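Speaker notes - "An Arm for the Bench"
Talk at the Getuletti workshop open evening, February. Slot is short, so keep moving!

Opening

Hi everybody. Say where I'm from: the Norasex end of the building, past the kilns. Ask who has ever dropped a screw inside a computer case. (Wait for hands.) Then ask who has found it again.

So I've been building a robot arm on the shared bench for 8 months of evenings, and the job I picked for it is putting memory sticks into old server boards. People tell me that's a silly job for a robot, and they have a point - I can do it faster by hand, and so can you. But I wanted something fiddly that I already know how to do, so that when the arm gets it wrong I can tell what it got wrong.

Quick bit on the arm. The project is called Pivell, after a typo in my first notebook that I got fond of. 6 joints, printed links, a metal base clamped to the bench (second base, the first one flexed). The gripper is the part I've redone most. Pass the old fingers around here. Please pass them back this time!

What the arm gets to look at

Explain the wrist camera. It sits close to the fingers and looks the same way they point, so the gripper always takes up the bottom of the picture. I used to think of that as wasted space. Now I like it, I get the fingertips and the target together and I can compare them directly.
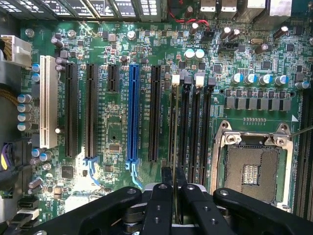
The memory job

Let them look for a bit before talking. Point at the four black slots and then at the thin dark piece pinched between the middle fingers. Lining those up is the whole talk, really.

Things to say while this one is up:

- The fingers have to be close together and parallel. My early ones splayed at the tips, and the stick would swing like a gate.
- White clips and black clips alternate along the tops of the slots. Lovely for me, as I can tell my code "go next to a white one" and it has something strong to look for.
- The glare over on the expansion slots. I fight this constantly. Mention the bench lamp, mention the tracing paper over the bench lamp, don't get stuck on lamps.
- The CPU socket is open and has no processor in it. Those little contacts bend if you so much as breathe on them, so the arm has a keep-out box over that whole side of the board. It stops if it wants to go in there. I test that on a cardboard mockup, never on a board I like.

If somebody asks about force: there's a spring in the wrist and a cheap sensor behind it. Memory needs a firm push at both ends and my arm pushes in the middle, so I have it press, back off, shift over and press again. It isn't elegant. Play the sound clip if the speakers are working.

Story about the log file, keep it short. I number every attempt, and attempt 2258 is the one where the arm tried very hard to install a stick into the tabletop. The board had been moved and I hadn't rerun the setup. I have kept the stick. (Hold up stick.)

Finding the board first

OK so this leads into the part I spend most of my evenings on now. The arm doesn't know where the case is. Somebody borrows the bench, slides everything over, slides it nearly back, and all my saved positions are junk.

What I do is pick landmarks that are big, stay put and don't look like their neighbors. Ask the room to pick one on the next slide before I say mine. I bet most people go for the same one I did.

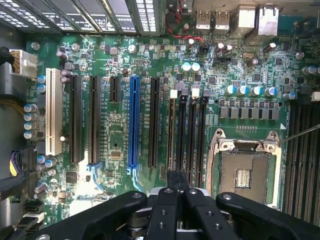 LANDMARKS AND SETUP

It's the blue slot! Everything near it is black or cream, and it runs a long way down the board, so I get a position and an angle out of one object. The cream one at the far left of the row is my backup. Between those 2 I can work out where the memory should be, even when the gripper is covering the lower ends of the slots.

Stuff that fooled my code, say it quickly: the metal frame around the socket (shiny, and the reflection moves when the arm moves), and the little row of capacitors with blue sleeves, which it decided was a very short blue slot. I added a minimum length and that went away.

Setup order, for anybody copying this at home:

1. Power off, cord out, case flat on the bench.
2. Clamp the case. I skipped this for weeks.
3. Move the arm to its high position and find the blue slot.
4. Check the cream slot agrees.
5. Come down slowly with empty fingers, one hand on the stop button.
6. Only then give it a stick.

Parts and money

The printed files and my parts list are in the Sandhu folder on the workshop drive - ask me for the login, I'm not putting it on a slide. Buy better cable than you think you need for the wrist. Mine broke inside the jacket and I blamed the software for ages.

Next on my list is getting the arm to open the clips by itself. Right now I flip them with my thumb before each run, and yes, I do count that as cheating.

Questions, then tea. Get the old fingers back before people leave.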